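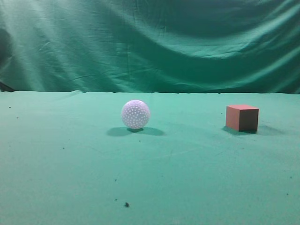 Einen grünen Stoff glatt auf den Tisch legen, das braucht ein bisschen Geduld. Ich mache es oft, wenn ich kleine Sachen für unsere Liste fotografiere. Bei dem weißen Ball mit den Löchern und dem lachsroten Würfel ist die Tischdecke recht glatt geworden, der Stoff dahinter hat aber noch viele Falten. So gehe ich jetzt vor:

Sie brauchen 2 Stücke Stoff in der gleichen Farbe, eines für den Tisch und eines für hinten. Meine sind 200 cm breit.

Zuerst fegen Sie den Tisch mit einem kleinen Besen ab. Jeder Krümel macht später eine Beule.

Dann den Stoff bügeln, von der linken Seite. Aufhängen sofort danach — nicht zuerst zusammenlegen, wie ich es im September gemacht habe.

Den Tischstoff von der Mitte nach außen streichen, 3 Mal genügt. 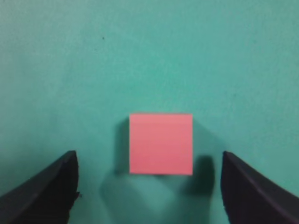 Der Würfel auf dem Stoff, mit weichem Schatten.

Stellen Sie die Sachen nicht zu nah an den hinteren Stoff. Flora Moffat legt den Ball immer auf einen kleinen Ring aus Klebeband, damit er nicht rollt. Ich habe das auch probiert, es geht gut. Den Ring muss man aber klein machen, sonst sieht man ihn.

Zum Schluss den Stoff auf eine Rolle wickeln.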